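Opinion > Motoring > Repairs and Consumer Rights

The garage at the end of my street should be allowed to read my car

By Pravesh Chauke

My car is nine years old and I bought it used. Last January a yellow light came on while I was driving home from Gruvthorpe, and next morning I took it to Gerrit Mtshali, who has repaired cars at the end of our street for longer than I have lived here. He connected his reader and got a code. The code said there was a fault in the brake module, and it said no more than this. To see the rest he needed a login from the manufacturer, and the manufacturer does not give this login to a shop of his size.

So I drove 78 kilometres to the authorised dealer. They kept the car two nights and the bill was $1,135. On the invoice I found a sensor, which was cheap, and then a line called "module initialization". I asked the man at the counter what it means. He told me, very politely, that the new sensor must be introduced to the car by the computer, otherwise the car refuses it.

I have thought about this word "refuses" many times. I paid for the car and I paid for the sensor. Gerrit has the hands and the knowledge to put one inside the other. Still there was a third party whose permission was necessary, and this permission was the most expensive part of the job.

I am not against dealers. My brother-in-law Ruan Ntuli worked 14 years in the service department of one, and he explained to me their side with patience. They must buy special tools and send their people to courses. They must keep a waiting room with coffee. If every small garage can do the same work, he says, who will pay for all this? It is a fair question. My answer is that customers will pay for it, if they find it worth the money. Some will. When the car is new and under warranty I would go there myself.

The second argument is safety, and I take it more seriously. A modern car brakes and steers partly by software, and a bad repair can hurt a stranger. But before the software there were also brakes, and we let independent mechanics work on them, with a licence and with liability if they did it badly. I do not see why a cable changes this. If a special certificate is needed for electronic brakes, let us have a certificate, and let Gerrit sit the exam. He would complain for a week and then pass it.

The third argument is theft. Kagiso Fourie, who sells diagnostic equipment for Prokar, told me that key programming is the one function he would not like to see completely open, and I agree with him. Keys and immobilizers can stay behind an identity check. A wheel speed sensor is not a key.

There is also the matter of distance, which people in large cities forget. In our district there are 16 independent garages and one authorised dealer. A person who works shifts and has one car in the family cannot leave it two nights in another town. Many simply drive with the light on. I know at least three neighbours who put a piece of tape over it, and I cannot think this makes the roads safer.

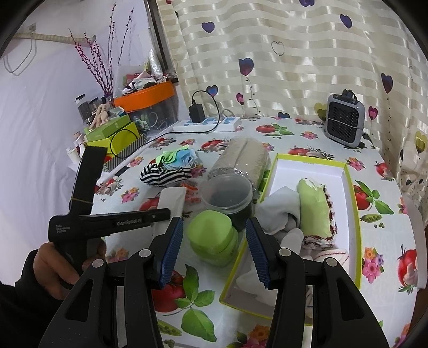 A pair of black grippers over a tomato-print tablecloth.

What I would ask from our lawmakers is quite modest. The manufacturer should sell the same repair information to any licensed shop, at the same price the dealer pays. A part which fits should be accepted by the car without a ceremony. And the data my car sends home through its own modem should be visible also to me, or to the mechanic I choose, because at the moment it is easier for the factory to know my brake wear than for me.

The voluntary agreement which the industry likes to mention does not do this. It covers the plug under the dashboard and says little about the wireless part — and the wireless part is where everything is moving. In a few years the plug may be there only for decoration, and an agreement about a plug will then protect a plug.

I wrote to our representative in favour of a proper law and received a letter which thanked me for my interest in transportation. I will write again. Meanwhile Gerrit still changes my oil and my tires, and for the brakes I keep one vacation day in reserve.

Contact the opinion desk | © 2021 | Back to top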